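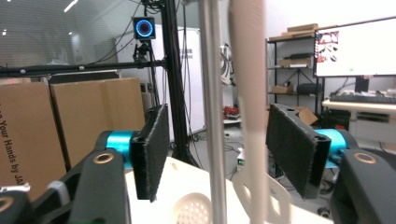
Black felt pads, wide open, on bright cyan.

Oct 4, 2021

1/ A few people asked how I went from reading about kink to going to events. Short thread, mostly practical.

2/ I read for two years before I went anywhere. I had a list of 142 questions in a notebook. Most of them got answered at my first munch, in a diner booth, over pie.

3/ A munch is people in regular clothes having a meal. No play, no gear. The one I went to was in Dokton, in January, and we mostly talked about the roads and someone's divorce.

4/ I went to four more before I asked about a party. The group at Jekik wants you to attend at least three first and have one member speak for you. I thought that was a lot. I don't anymore.

5/ My first party I only watched. I wore black jeans and plain boots and was fine. I had almost spent $300 on a Boersma corset the week before and I'm glad I waited. The room was hot and I sat on the floor most of the night.
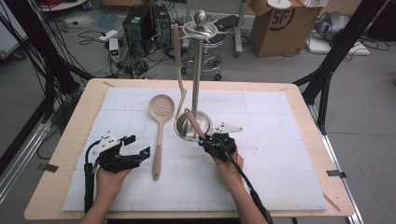
6/ The second party I negotiated a scene. We wrote it down ahead of time: what's in, what's out, safeword, medical stuff, who drives home. It took longer than the scene did.

7/ I also found out I wanted to be the one in charge. I had gone in assuming the opposite. I told my partner that night and we talked until three. That conversation was harder than anything at the party.

8/ Aftercare goes both ways. I felt low for two days after and didn't know tops could get drop. Eat something, sleep, text each other the next day.

9/ If a host gets annoyed when you ask about rules or consent monitors, skip that event. I left one in Pesonon before I took my coat off.

10/ Replies are open. I won't give out addresses or say who goes. If you want the negotiation sheet, message me and I'll send the blank one tonight.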